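4.2 Reminder contact and turnout among newly registered voters

Data first. The Rirska list covers two wards, Gendadholm and Cheema, with 1053 names in total. All were registered at a door or a street table in July, the year before the vote. We dropped 98 who had moved or asked not to be called, leaving 955. Of these, 338 got a phone reminder plus a mailed card. The rest got the card only. Assignment was by street, not by person, wich limits what we can claim (see 4.4).

Turnout was higher in the phone group in both wards. Gap larger in Cheema. Could be the calls, could be that Cheema had a close council race and Gendadholm did not. Magsi's earlier work on the same wards found the same pattern for first-time voters and put it down to the race. We are less sure. Memon (personal note, 12th March) points out that the Cheema callers also spoke the home language of most people on thier list.

Figure 3. Two tabletop views and one floor view, grid-patterned cloth or mat with stars.

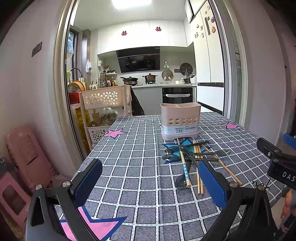
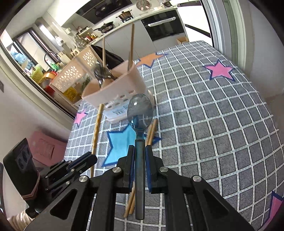
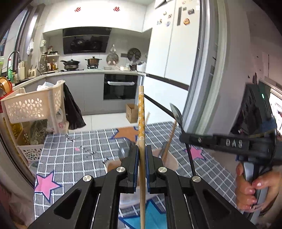
Did the calls help people who had never voted before?
Mostly in Cheema. First-time voters there who got a call turned out more often than first-time voters who got only the card. In Gendadholm the two groups came out too close to tell apart.

Two checks. First, we took out the 300 names added in the last week of the drive, as late sign-ups tend to be weaker contacts. Gap shrinks a little, same direction. Second, we reran with age bands. No real change, except the oldest band, where nearly everyone voted and the call made no difference either way.

Missing data is a problem. The Orkideck call log shows when a call was placed but not who picked up. A call answered by a cousin counts the same as a call answered by the voter. So the effect of a true conversation may be larger than what we report. Magsi (Hammad) and Memon (Irfan) coded the notes field by hand where there was one, but most entries were blank. We treat every placed call as a contact throughout, including in Table 5.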